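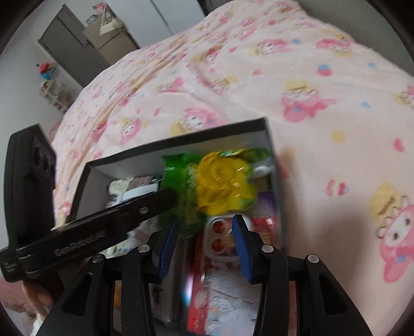 Box on the bed, pink bedspread and all.

So I have been keeping score for our cricket club for four seasons now, and this was the year I finally got bullied into adding up the all-time numbers. Hedville Cricket Club has scorebooks going back further than I've lived in this town, and it has never had a proper list of who made what. We had a guess painted on a board in the clubhouse. The guess was wrong!

The big argument at Hedville has always been about who has the most career runs. I'm not going to name anybody (they both read this, hi guys), but one is our old opening batsman and the other is the left-hander who came over from Merkberg and never went back. The board had the opener ahead by a mile. I've now been through every book twice and the opener has 3,981 and the left-hander has 3,831. That's a lot closer than a mile. One good summer, if his knees hold up.

What took me so long was the handwriting. There was a stretch when the scorer wrote ones and sevens exactly the same way, and I had to work out innings from the team total backwards, over by over, with a cup of coffee going cold next to me. I also found a whole match against Taton where our bowling figures add up to more wickets than there were batters. I've left that one alone with a question mark on it. If you played in it, please email me, I'm begging you.

The other thing people keep asking about is the 200. Yes, it happened. It was away at Gilmartin, on the matting pitch with the short boundary on the road side, and I've heard the short boundary brought up every single time this innings gets mentioned. I don't care. You still have to hit the ball over it. He was dropped before he got to double figures, he got a runner for the last hour because of cramp, and we won so easily that the rest of us mostly sat on the grass eating. It's still the only double hundred in the books. 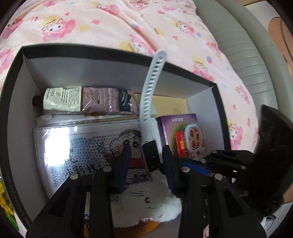 White strap, inside the box.

My own batting record, since I had to type it in with everybody else's, is a top score of 9. I made it at number eleven, in bad light, against a bowler who I'm pretty sure felt sorry for me. I was so proud of it I'd been telling people it was 12 for years, and I really believed it. So that was a rough evening with the scorebook.

Fielding is a mess, by the way. The older books just say "caught" with no name next to it, so any list of catches is only going to be good for the newer seasons. I know our keeper thinks he's been robbed. He probably has been. I'll put up what I've got and mark where the names start, and he can yell at me at the next net session like he yells at everyone.

Next up is bowling, and I'm a little scared of it. The maidens don't match the overs in half the books, and somebody used a green pen that has faded to almost nothing. I'm aiming to have wickets done before practice starts again in April, and then the board in the clubhouse is getting repainted. I've already picked up the paint, so there's no backing out of it now.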